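Tarinus @ the bench
Thu 28 November

ok thread on where the demo collection is at, been asked by a few people and I keep typing the same reply

1/ quick recap for anyone new. we're teaching an arm to pick small parts and put them where they go. no hand written motions, it learns from examples. so somebody has to make the examples. currently that somebody is me and Catarina

2/ count as of this morning: 3,635 episodes recorded. sounds like a lot. isn't

3/ of those, 581 thrown out so far. reasons below bc I think the throwaways are more interesting than the keepers

4/ biggest pile: operator hesitates. you get the gripper over the part, you stop, you think, you nudge left, you nudge back, you go down. fine for a person. the policy learns that hovering is part of the job. first model we trained on the raw set hovered FOREVER. just hung there over the part like it forgot why it came in the room

5/ fix for that was boring. practice runs before recording. ten minutes each session with the recorder off. Catarina Patrício's hesitation rate dropped through the floor, mine dropped less

6/ second pile: start pose drift. every episode is meant to begin from one of a set of home poses. if you skip the reset you begin from wherever you ended. do that all afternoon and the model thinks the only place you can start is right next to the drop point

7/ third pile is dumb. wrong task label. I did 142 episodes labeled "place" that were picks. one dropdown. one. Sadao Ogura found it by sorting on gripper state at the last step and seeing mine all end closed. thank you Sadao, sorry Sadao

8/ those 142 aren't in the 581 btw, we relabeled them and kept them. good motions, wrong name

9/ ppl ask why not just script it in sim and generate a million. we tried! scripted demos are too clean. same path every time, same speed, and the minute the part sits a little off the policy has nothing to say. you want the small corrections in there. just not the dithering from post 4. yes these pull against each other, no I don't have a rule for where the line is

10/ what we do now: teleop inside the sim, human on the controls, randomize the part position and the lighting between episodes. human wobble, sim reset speed. a reset is one key. on hardware a reset is me walking over there

11/ tooling for the people who asked. Drula is the recorder (ours, ugly, works). Nouri is the viewer. Drinatgate is what we call the script that decides if an episode gets in, Sadao wrote it in February and it has been rewritten 2 times since

12/ Drinatgate checks, more or less in order
- did it start from a home pose
- any joint speed spike
- is the gripper still for too long anywhere
- does the final state match the label
- did frames drop
anything that fails goes in a folder and a human looks. we don't auto delete, learned that one too

13/ "too long" took us weeks to settle. if it's tight you lose the careful approaches, which are the good ones on the awkward parts. it's looser near contact now and strict everywhere else

14/ also there's a thing about episode length. short ones dominated bc short ones are easy and at 5pm you want easy. so the set was full of parts sitting in the nice middle area. Catarina made a heat map of start positions and it was a blob. one blob. whole left side of the workspace basically unvisited

15/ now the position gets picked for you before the episode and you can't skip it. I hate it. the data is much better

16/ small thing but log your aborts. we used to hit cancel and it vanished. turns out (sorry) the cancels cluster, there were a couple of poses where everyone bailed. that's a workspace problem and we'd never have seen it from the saved ones

17/ camera placement, since it came up twice in replies. the wrist view does most of the work close in. the room view matters for the approach. we move the room view a little each block so the model doesnt memorize one corner of one wall. it will do that if you let it

18/ the layout for this block

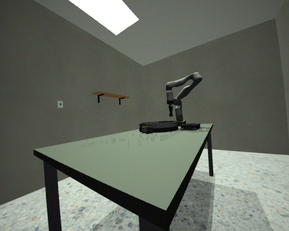
19/ Station layout is the part I'd redo if I started over. We froze it way too early and then every change meant asking if the old episodes still counted. What you want is a start pose that doesn't give away the answer. With the fingers pointing down over the tabletop, a bit off to one side of the round thing and still up in the air, the policy has to travel sideways AND down, so both show up in every demo. When we started dead center above the target it learned "down" and that was it. Also the low black box is right in front of the base, close in, so the arm has to fold up tight for anything over there. Bad reach, lots of aborts, see 16. Leaving it for this block bc I want those examples, might slide it out next time

20/ someone will ask why there's a shelf on the wall with nothing on it. background variety. some blocks get stuff on it, this one doesn't. same with the wall color and the floor. cheap to change so we change it

21/ careful w/ that though. early on we randomized everything at once and couldnt tell what broke what. now it's one group of things per block, written down, in a text file, like adults

22/ review is the bottleneck now, recording isn't. watching episodes back at 2x in Nouri is mind numbing and you start passing junk after a while. we swap every half hour. you don't review your own. (I pass my own hovering every single time, cannot see it)

23/ next up: retrain on the cleaned set, same seeds, same eval positions, compare to the raw one. if the hover is gone I'll post curves. if it isn't I'll post those too, grumpily

24/ no the dataset isn't public yet. want to finish the left side first. and recheck every dropdown I have ever touched

25/ replies open, slow today, I'm on the controls til 4 and Catarina has the afternoon block. if it's a Drinatgate question tag Sadao, he'll give you a better anwser than me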